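Hi! So this is the Kovholm set, my little pile of pictures of small stuff getting put away on a tabletop. There are 1,215 pictures in the main folder and 76 more in `extras/`, which I keep meaning to sort (maybe in February).

## What's in it

Mostly clear plastic containers and the bits and pieces that end up in them: lids, little balls, fluffy things I never found a good name for. I went with `soft_misc` for those, sorry!
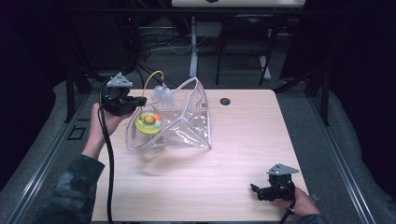
Balls get tagged by color, and yellow-green is its own tag because I got tired of arguing with myself over whether it was yellow or green. Lids are just `lid`, plus a color. Clear plastic was the hardest part of the whole job – the creases catch the light and the edges sort of vanish, so go easy on my outlines there.

## Tabletops

I also kept shots of plain wood, tagged `surface_only`. They're handy if you want to know what the grain looks like without a container sitting on it. 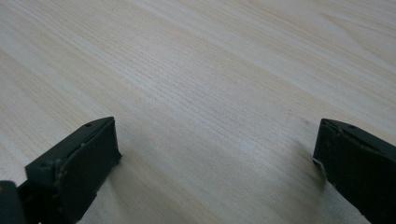

*Pale wood grain, tagged `surface_only`.*

## Known problems

- `lid` and `tray` are mixed up in 2 of the label files
- wood color names are my own (pale, honey, dark)
- the Stistby folder still uses the old tags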